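Home | Forums | Letters and Appeals | Members | Search

This site uses cookies to remember your login. By continuing you accept them.

Yurani Marulanda – third month at Skosley, what can be written and what not
Started by marta_w, June

marta_w wrote:

Good evening to all. I open a new thread for Yurani because the old one became very long and the information in it is mixed with information about the other people from Radio Kino.

What is known today: Yurani is still at Skosley, in the women's building. She was moved from the common room to a smaller room with three other women. The charge has not changed, it is still "disturbing public calm" for the program where she read the names of the families who lost their land in Serken. Her lawyer, Nilton Grajales, was allowed to see her for twenty minutes and a guard was present. He says that she has pain in one ear and that she has asked to see a doctor two times.

The petition is at 3526 names. I would like to bring it to the consulate before the end of the month, but I want to hear opinions first.

Please do not write here what you heard from a cousin of somebody. Only things with a source.

pavel_k wrote:

Thank you for the new thread. I have one question and one doubt.

The question: is the petition only the online names, or also the paper lists from the churches? We collected 306 on paper in my town and I sent the copies to the old address in spring. I never received a confirmation.

The doubt: I am not sure that a consulate is the right door. Two years ago we brought a petition to the same consulate for the printers of Sarkar. A polite man took the box, gave us a stamp on a paper, and after this we never heard anything. The printers came home eight months later, but for another reason.

marta_w wrote:

Pavel, the paper lists are not included. I did not know about your copies. The old address was closed in April, so maybe they are in a post office now. Do you have the originals?

pavel_k wrote:

I have them, in a folder. I can scan them, but some people wrote their full home address and I would like to cover this before sending.

Odile77 wrote:

I agree with Pavel about covering the addresses, and I do not agree about the consulate. A stamp on a paper is also something. When my husband was detained (in another country, it is long ago), the ministry first said that no person had ever asked about him. Then we showed the stamps, with dates. After that they could not say it again. It did not open the door but it changed how they talked to us.

So I vote yes for the consulate. Bring it, ask for the stamp, make a photo of the stamp.

teodor wrote:

I will say something less popular. I think we are making too much noise with her name and too little with the subject. Yurani read names of families on the radio. Those families are still without land, and in this forum I count one thread about them and it is from last year. If she could read this page, I believe she would ask why we write only about her ear.

marta_w wrote:

Teodor, I understand your point, but this section is called Letters and Appeals and it is for persons in detention. The land cases have their own section. Also an ear infection in prison is not a small thing.

teodor wrote:

I did not say it is small. I said she would ask.

Odile77 wrote:

You do not know what she would ask, and I do not know it either. When you are inside, sometimes you want very much that someone writes about your ear.

Can we go back to practical matters? I have a group of nine people at the library who want to write letters at the end of the month and I need the rules.

marta_w wrote:

Yes. Here are the rules for Skosley as I have them from Mr. Grajales. They are newer than the ones on the pinned page, so please use these.

Letters: one sheet, both sides are permitted. Handwriting is better than printing. No stickers, no glitter, no perfume on the paper. Do not write the name of the radio or the word Serken. Letters with these words are not returned, they simply do not arrive.

Language: Spanish or English. A letter in another language waits for a translator, and this can be two months.

Money: do not put money in an envelope. The family account is the only way.

Parcels: only from family, one time per month, and the weight is checked at the gate. Bread must be sliced. A whole loaf is refused. Her sister learned this after a bus trip of five hours, and she had to look for a knife in the village.

Dalibor_S wrote:

The rule about sliced bread is the same in many places. At the prison where I visited my brother they also wanted cheese in slices and they cut the soap in two. My mother prepared everything the evening before on the kitchen table, and we were not permitted to talk to her when she did it, because she counted.
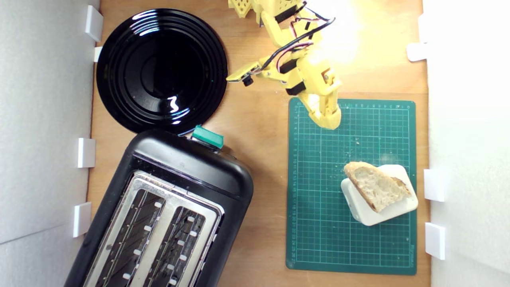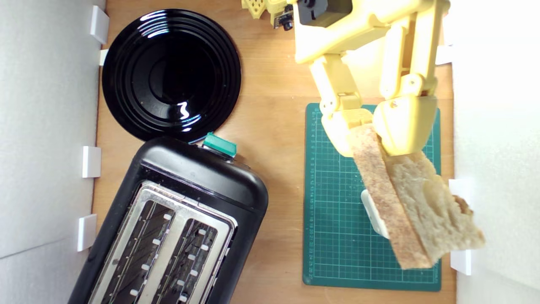
The table from above. There is bread in both of them.

Dalibor_S wrote:

About the letters I want to add one thing. Write the date on every letter and put a number in the corner. My brother received letter 4 and letter 9 in the same week and like this he understood that there were others. For him it was important to know that they existed.

pavel_k wrote:

This is a very good idea, the number. But how do we do it if there are many writers? If nine people from the library all write "1" it will look strange to the person who controls the mail.

Dalibor_S wrote:

Each writer has their own count. It is not a problem. You can also write "my second letter to you" in the first sentence, if a number looks too much like a code.

newbie_lena wrote:

Hello, I am new here and I hope it is permitted to ask. What do you write to a person you do not know? I started three times and each time it sounds like a card for a hospital. I do not want to write "be strong" to her.

Odile77 wrote:

Welcome, Lena. Write about small things. What is growing on your street, what you cooked, what song you have in the head. My husband kept for years a letter from a woman in Norway who complained about her neighbor's dog over two pages. He wanted very much to know how it ended with the dog.

teodor wrote:

On this I agree with Odile completely, so you see that it can happen.

I would add: do not ask questions about how she is treated. She cannot answer them and the question can be used against her.

newbie_lena wrote:

Thank you both. I have a balcony with tomatoes and a very bad violin student upstairs. I will write about these.

marta_w wrote:

Update. I spoke with Mr. Grajales on the phone this afternoon. A doctor has seen Yurani. She has drops for the ear. He does not know yet if the drops are given every day. The hearing is moved again and there is no new date.

He also asked me to say that the number of 825 detained journalists, which is going around on social media under her photo, does not come from him and he cannot say where it comes from. Please do not share it with his name. He was quite upset about it.

pavel_k wrote:

I shared this one. I am sorry. I took it down now. It had a logo and looked serious.

marta_w wrote:

Many people shared it, Pavel, it is not only you.

teodor wrote:

And when is the consulate? If it is decided I will come also, I have written my opinion and I can still carry a box.

marta_w wrote:

It is not decided. For the moment I read two yes (Odile, and me), one doubt (Pavel), and from Teodor I am not sure what I read.

teodor wrote:

Put me as a yes with a condition. The condition is that with the petition we also hand over the list of the families that she read on air. It is one page and a half. I have it typed.

Odile77 wrote:

I find this condition good.

pavel_k wrote:

I am afraid it is not so simple. With the list inside, the petition becomes about the land, and the people who signed have signed for something else. In my church there were around 300 persons at the door and I explained to each of them that it was for the release of Yurani and for nothing more. I cannot now put their names in front of another paper. Some of them have family in Serken.

teodor wrote:

Then two envelopes. One is the petition, the other is the list, and the second one is only from me, with my signature. I give them at the same window.

marta_w wrote:

With two envelopes I can live. Pavel?

pavel_k wrote:

If it is two envelopes and two stamps, yes. I will send the scans tonight, with the addresses covered. It will take me some time, because my scanner takes one page and then it wants to rest.

Dalibor_S wrote:

For the family account: does somebody know if the transfer still goes through the sister, or through the lawyer's office? The details on the pinned page are from winter.

marta_w wrote:

Through the sister. Write to me in private and I will send you the details, I do not want to put them here. The pinned page I will correct tomorrow morning.

newbie_lena wrote:

My letter is finished, both sides. I wrote "my first letter to you" at the top. Is a normal stamp enough or must it be registered?

Odile77 wrote:

Normal stamp. Registered mail must be signed for at the gate office, and there it stays.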